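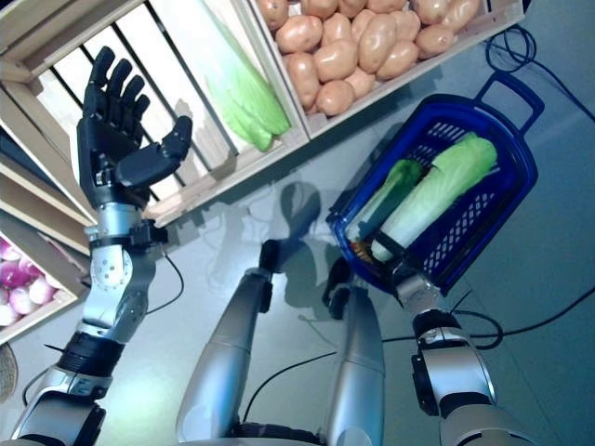 The first thing my landlady said to me in Wedville, before she had even shown me where the meter was, was that I should have come when the Flolava was still open. I nodded as though I knew what the Flolava was. By the end of that first week I had heard about it from the man who cut my keys, from two women at the bus stop and from a dentist who had both hands in my mouth at the time, so I couldn't even ask a follow-up.

It was a dance hall, is the short version. It stood at the bottom of Rundenwood Road, it had a sprung floor and a bar shaped like a kidney, and for a stretch in the Seventies it seems that everyone in town either met their husband there or lost him there. By the time I turned up, in a wet June with one suitcase and a standard lamp, it was a car park. Quite a good car park, I'm told, though I didn't drive.

I was 26 and had taken a job at the local paper, mostly writing up planning applications. I had chosen Wedville because the rent was low and I had once changed trains there. I thought of it as a place to sit for a year while I worked out what to do next. That was a good while ago now (my hair was brown), and I am writing this from the same street, three doors up.

The person who put me straight about the Flolava was Beverley Goodall. Beverley ran the front desk at the paper and had done so through four editors. She had been to the place every Saturday night for years, and when I finally asked her what it had been like, she put down her sandwich and thought about it.

"Cold," she said. "And the carpet pulled your shoes off."

She told me the floor held 1,000 people according to the sign and that she had never seen it more than half full. The famous bands everyone mentioned had come once, and one of them had been so late that most of the audience caught the last bus home and missed them. She'd had a lovely time there, don't get me wrong! She still had the shoes. But what she remembered best, she said, was being told by her own mother that she should have seen it when it was the roller rink.

I went down to the library after that and got out the bound copies of the paper, which smelled of gravy, and spent more lunch hours with them than I could really spare. The roller rink was there, all right. It had opened to great excitement and within 10 years there was a letter on page five from a gentleman who felt that skating had coarsened the town, and that younger readers could have no idea of the pleasure of the old winter gardens. I turned back to find the winter gardens. They leaked. There was a whole correspondence about the leaking, and in the middle of it somebody from Rundenwood wrote in to say how much nicer the spot had been when it was a field with a donkey.

I never found out what people thought they had missed before the donkey, but I'd put money on there being something.

What I had at the time, while I was busy being too late, was Lương. It was a café with six tables opposite the station, named after the family who ran it, and it stayed open until 3 in the morning for the post office night shift. I'd go in after council meetings with my notebook full of drainage. You got a bowl of noodle soup that fogged your glasses and a pot of tea that was never quite allowed to run out, and you shared a table with whoever was there, because of the six tables. I heard a sorting clerk sing most of an opera in that café. I learnt to play dominoes badly, from a retired signalman who cheated. I had a very serious argument about capital punishment with a woman who then walked me home as she didn't like the look of the underpass, and we've been on holiday together nearly every year since.

It never occurred to me that this was anything. I thought I was having my tea. I kept meaning to get on with things, and I applied for jobs in bigger places and was quite cross when I didn't get them. The paper's circulation went down, the night shift moved out to the ring road, and old Mr Lương retired to be near his daughter. The last time I ate there I didn't know it was the last time, and I left half of it as I had a train to catch.

It's flats now, with a nail bar underneath. The 271 bus still stops outside, and last month I was waiting for it next to a young man with a rucksack and a large pot plant. He'd moved in the day before, he said. He wanted to know whether there was anywhere good to eat late.

I opened my mouth and out it came. I told him he should have been here when Lương was open. I told him about the soup, and the singing, and I believe I did the signalman's voice. He was very polite. He nodded exactly the way I had nodded at my landlady, and moved the pot plant to his other arm.

I rang Beverley that evening to confess. She's in her eighties and has moved out to Rundenwood, where she says the neighbours keep telling her what a shame it is about the old bakery. She laughed for quite a long time. Then she said that she'd been to Lương once, with her sister, and hadn't thought much of it, and had I ever tried the pie shop that was there before?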